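Wullton in March: an open day for people who own too much

The Sanance open day runs once a year in Wullton, on the far side of a parking lot built for a much busier business. I got there at ten in the morning with a coffee and a low opinion of storage, having spent the winter moving the same box of paperbacks between two closets.

Admission was free, though you had to put on a visitor sticker that took some of my sweater with it when it came off. They gave us a map. The building is basically one long hallway with doors, but the map had 19 numbered stops and I visited every one of them, including number 7, a drinking fountain.

The first hour was warehouse. According to the handout, the place keeps 4,000 bins on the go, of which 3,922 were in service on the day I visited. I asked what had become of the rest and got a very warm smile and a suggestion that we move along to stop 4.

Stop 5 was labels. Sanance prints its own, and the woman at the printer had strong feelings about glue. I came away with a sheet of blanks and the knowledge that I've been putting stickers on cold surfaces my whole life like an animal.

After that came a talk by Ejigu, the outfit that advises on small rooms. Their rule is that a shelf should be planned from the bottom up: books low, light things on top, and some space left over for whatever comes home in your pockets. The slides were lovely. The apartments on them appeared to belong to people who owned a pear. I do take the point about weight, as I once had a full set of cookbooks on a top shelf and spent two years walking around it carefully.

The room displays were the part I'd come for, and I stayed there longer than the map allowed. My favorite was the one with pale brick-pattern walls and a reddish-brown wood-grain floor, a far nicer floor than mine. It had a low white shelf unit with two tiers, books stacked on the bottom one and something soft in pink and gray on top. That is more or less the state of every shelf I've ever had, minus the mail. 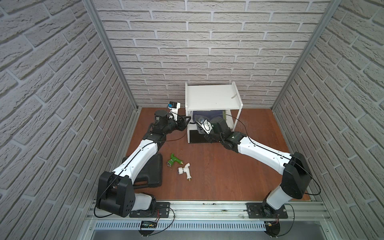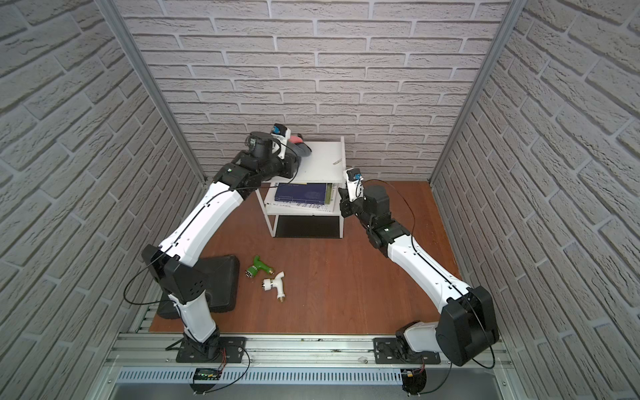

Lunch was in the Pornetti tent, where the line moved at the speed of a government. The meatball sandwich was good. The salad had been organized by color, and I suspect Ejigu had been in there.

I skipped the afternoon raffle and went to the shop at stop 19, which sells up to 376 kinds of basket if you believe the sign over the door. I bought one. It doesn't fit either closet, so for now it's in the hall with the paperbacks in it, and we walk around that instead.

Parking is free if you get there before eleven. Bring cash for the tent.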